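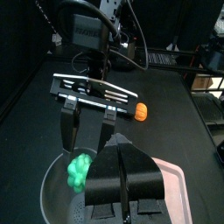

Wrist view, two-arm cell, green piece in the bowl.

psoltani_k
Teleop on the Pelleo pair. I have 64 demos of the pick from the bowl and the policy still closes early. More demos, or fix the ones I have? 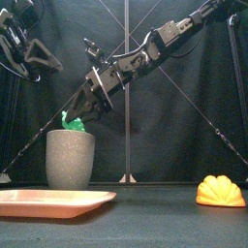

My leader arm lags a little, so I tend to stop short and creep in. I suspect the pauses are being learned.

ayuba_lamptey
Trim the pauses. I cut 13 bad runs from a set like that and it helped more than new data did.

fereshteh.r
Disagree. Trim and you lose the correction at the end. Slow the whole motion down instead – same speed start to finish.

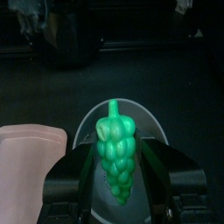

I also vary the grasp height on purpose. One height every time gives you a policy that only knows one height.

ayuba_lamptey
Vary the start pose, sure. Varying the grasp just adds noise at this size of set. 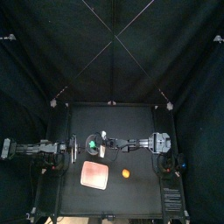
runham3
Is hand guiding any better than remote control for this?

pickering_m
Hand guiding gives smoother paths, but your hands end up in the camera views. With two arms I'd stay on remote.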